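Choosing Paint Colors Without Losing Your Mind
Speaker notes, Ukevstead home evening

Opening (5 minutes)
Say hi, thank Rodel Lumbao for setting this up. Get hands up: who has a half-used can of the wrong white in the garage? I have two! Tell the Rotden hallway story (picked the color at night under a warm bulb, woke up to mint green). Don't let it run long, I always let it run long.

Dark colors
People are scared of charcoal and I get it. My take is go ahead, but put it on something with a bit of relief, so the light has an edge to catch. A pale handle or a strip of trim does a lot of work on a dark front. Mention that dark matte shows every scuff, so keep the leftover paint (and label the lid, please).
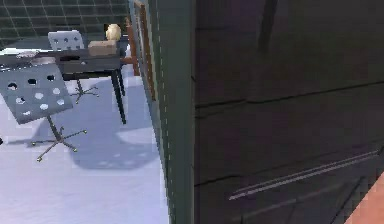
Testing a color
Paint a big piece of cardboard, two coats, and move it around the room for a few days. Those tiny chips from the store are useless to me. Look at it at breakfast and again at 9 p.m. with the lamps on. Pass around the Retness boards at this point – they're in the blue tote.

Yellow
My favorite part, slow down! Yellow bounces off itself and gets stronger once it's on all four walls, so go paler than you think. Sebastian kitchen story: we went down 30 percent in strength and the owner still called it "the egg room."

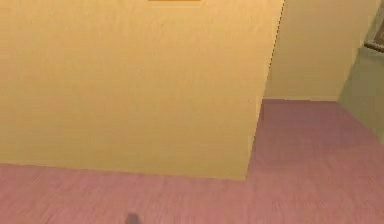
Pale yellow, matte, with a little mottling

Ask who'd live with it. Then questions, and remind everybody the boards have to come back to me.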